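How to Compare Two Sets of Gripper Fingers Without Fooling Yourself

Posted 4 March 2025 by Lorna Sarmiento

If you collect hand-held gripper recordings for long enough, someone will hand you a new set of fingers and tell you they are better. Better at what is left as an exercise. In our case the someone was Cristóbal Jara, the new fingers were the Moulin pattern, and the old ones were the Sistby pattern we had been using since May. He had printed the new ones overnight and was already in love.

What follows is the procedure we use now. It takes an afternoon, or two if you let people talk. You need one gripper body per operator, both sets of fingers, a made-up bed, a pile of clothes and a notebook. A spreadsheet is fine too, though ours has a tab called "final final 2" and I can't recommend it.

Step 1. Fix the things you aren't testing

Same body, same camera settings, same operator for both sets of fingers. Swapping operators halfway through tells you which operator had more coffee. Write the body number at the top of the page before you start. Maricel Macaraeg once logged an entire session under the wrong body, and we spent longer untangling that than we had spent recording it.

Charge everything. Then check that it charged.

Step 2. Check the fingers at rest

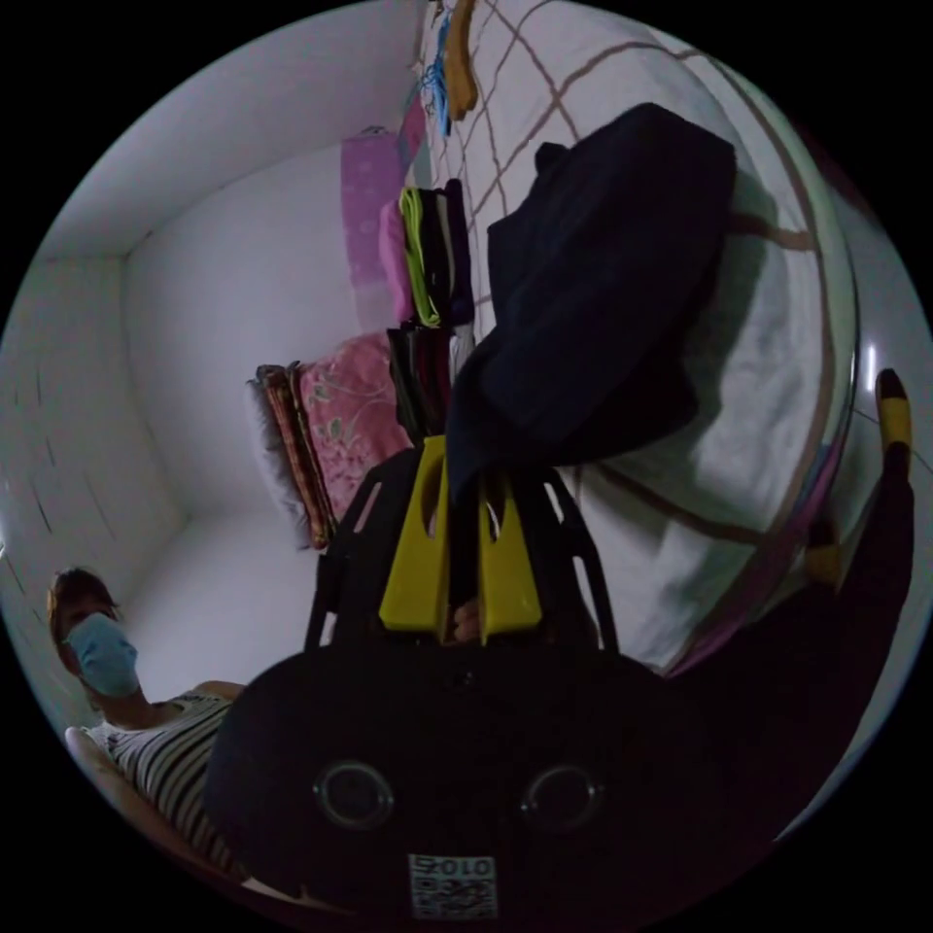 Misaligned fingers will ruin a comparison faster than a bad design will. Close them slowly and watch the gap from the base to the tips. You want it even all the way up. Before any recording, compare the shapes too: with one finger rounded out near the top and the other a flat plate with an angled tip, as on 0102, the two sides won't meet cloth the same way, and your notes should say which side was which. Keep your own fingertips low near the base while you do this. Jomar Sarmiento, my brother, has opinions about pinched skin and will share them.

If the gap is uneven, loosen the mount, reseat both fingers and tighten again, a little on each side at a time. Don't crank one side down first.

Step 3. Pick cloth that will annoy the gripper

Anybody can pick up a folded towel. Our test pile has thin shirts, heavy sweatshirts, at least one thing with a slippery lining, and whatever Angelica Lumbao has decided is "a normal amount of socks." Use the same pile for both sets. Shake everything out and refold between runs, or the second set gets clothes that are already half creased where you want them.

We do 76 grasps per set, spread over the whole pile. It isn't a magic number. It is how many rows fit on one page of Maricel's form. If you have more patience, do 100.

Step 4. Run the two-handed jobs

Single grasps flatter everybody. Jobs where your other hand is busy are more use, because you can't quietly help the gripper along. Bags are good for this. Take the bag by its handle with your free hand, keep hold of it, and do all the cloth handling with the gripper.

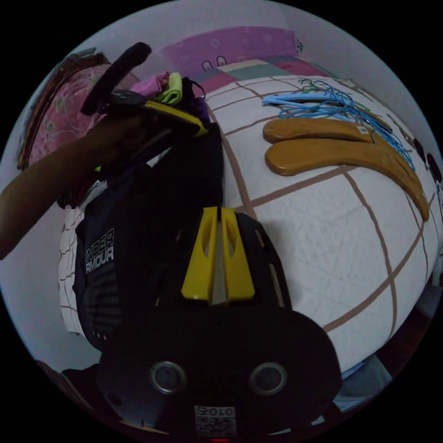
Bag run with gripper 0105. Backpack handle in the left hand, folded cloth at the top opening, hangers on the bed.

Write down three kinds of trouble separately: missed (never got hold of it), dropped (got it, lost it), and dragged (got it and brought a friend). Cristóbal wanted a fourth column for "operator error." We voted.

Hangers deserve their own page. Wire and wood ask very different things of the fingertips, and lumping them together hides it.

Step 5. Test the edge pinch

This is where fingers earn their keep. Spread a shirt out, bring the tips to the edge and close on as little fabric as you can. Don't scoop. A scoop will pass with nearly any finger, including the Bokia ones, which we now use to stir paint.

Slotted fingers can bend a bit more than solid ones, so give them a second to settle before you pull. Pull slowly, in the same direction each time, and stop when the cloth slips or when the garment is clear of the bed. On dark fabric, check that you can still tell the edge from the fold in the recording. A shirt with a printed graphic gives you something to line up against when you review.

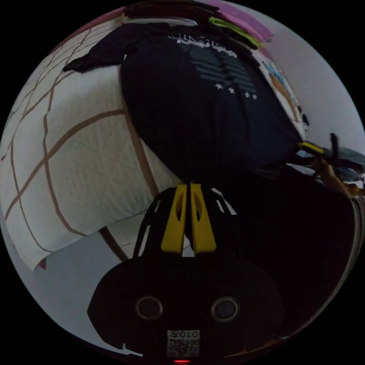 Step 6. Score it before anyone gives a speech

Have a person who didn't hold the gripper go through the recordings and mark them without knowing which fingers were on. With fingers the same color that is harder than it sounds to guess, so it works quite well. Angelica does ours. She can't be bribed, and Cristóbal has tried pastries.

Then compare her marks with the notes. Where they disagree, watch the clip again, together, and go with the clip.

Our result, for the curious: the Moulin fingers were better on edge pinches, worse on hangers, and no different on everything else. We kept both. The Stindell mounts let you change them over without taking the body apart, so there was no real need to pick a winner, which disappointed everyone equally.

Step 7. Put the old fingers in a labeled bag

Labeled with the pattern name and the body they came off. Not "old." We have a drawer of "old."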